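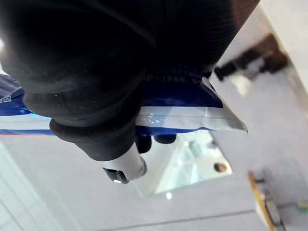
Slide 1. Blue packet, white band, small print.

Notes for 6th April, Birgit Kramer. Keep it slow, they've just had lunch.

Start with the packet. Glossy plastic, deep blue, thin red stripe low down on the left. Ask the room what's in it. Let them guess for a bit. I don't know either, and I'm not going to pretend the colour tells me.

Then the claim. Kedico say shoppers "read" a packet by colour first and words second. Maybe. Their survey had 517 people in it, all shown packets on a screen. Has anyone here bought rice on a screen in the same mood as in a shop? Pause.

The writing on this one is Chinese, two short rows, white on blue. Too blurred to read at this size. Point at it anyway. Small lettering on shiny plastic is my main grumble and it comes back on slide 4.

Shine: see the bright glint on the left. Fadwood told us in January that gloss "signals freshness". I asked how they knew. Still waiting.

Sandamali Rathnayake will probably say that matt film scuffs and costs more. Fair point, let her make it. Her shelf trial had 193 packets, so don't lean on it too hard.

If short of time, skip the Ciobanu quote. It's long and I don't believe the second half.

Next slide: the same argument with tins.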